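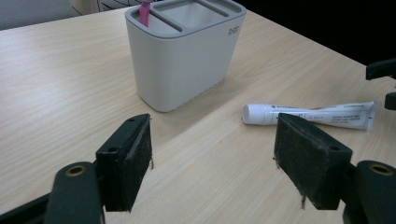 Brolter hand-held gripper kit: worth it for small bathroom items?

Rosaura Ríos
22/06/2018
Hi all! I've had the Brolter kit since April and finally have an opinion (a long one, sorry). I've been using it on a toothbrush holder and a tube of toothpaste, and for $337 with shipping I'm mostly happy. It opens good and wide and the arms feel solid. My one gripe is the pads. Mine are worn and fuzzy already, with little fibers coming off the edges, and a spare set is $9. Has anyone tried the Naltside pads on it?

dimadton_fan
Lovely to see one of these in real use! I have to disagree on the price, though. I paid $225 for my Dimadton and the fingers look much the same to me. Fuzzy pads would drive me up the wall, too, at that money.

flores_bench
I've owned both, and the Dimadton fingers flex on anything heavier than a toothbrush, so I'd pay the extra again and not feel bad about it. Rosaura, the Naltside pads do fit, but you'll want to trim them a little first. I get roughly 330 grabs before mine start to shed, and I keep using them well past that.

dimadton_fan
Mine don't flex! Maybe you got an early pair?

Rosaura Ríos
Thank you both, this is so helpful. Flores, do you trim the long side or the short side? I'd hate to ruin a set on the first cut.

flores_bench
Long side, just a sliver at a time, and leave the screw hole clear.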